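Getting a kick drum and bass line to stop fighting each other

2 min read

Marites Sarmiento
Hi everyone, hoping some kind soul can help. My band Clomel (three of us, plus my brother-in-law on cowbell when he's free) is finishing a funk single called Aline and the low end is a mess. On headphones it's gorgeous — on my car stereo the kick just vanishes whenever the bass comes in. I've been at it for 11 evenings and I've lost all sense of what it's meant to sound like. Do I turn the bass down, or is there a smarter way?

Liya Fikre
Oh, I feel for you, I've been there! Leave the volume alone for now and choose who owns the very bottom. For funk I'd let the kick have it and gently roll the bass off underneath, then give the bass a little lift near 700 Hz so the notes still speak on small speakers.
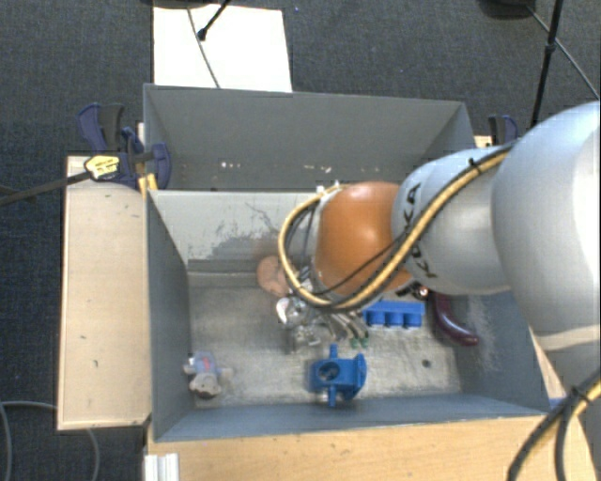
KUKA arm over a grey bin.

After that, try a compressor on the bass, triggered by the kick, ducking it a touch on each hit. Keep the release short and go by ear, and please have a rest day first.

Abenezer Hadgu
just turn the bass down mate. worked for us

Robel Asfaw
Liya's covered most of it, but do check the whole thing in mono too. I had a bass with a lovely wide chorus on it and half of it disappeared in mono, which took me 7 mixes to notice. Good luck with the single, I'd love to hear it when it's out!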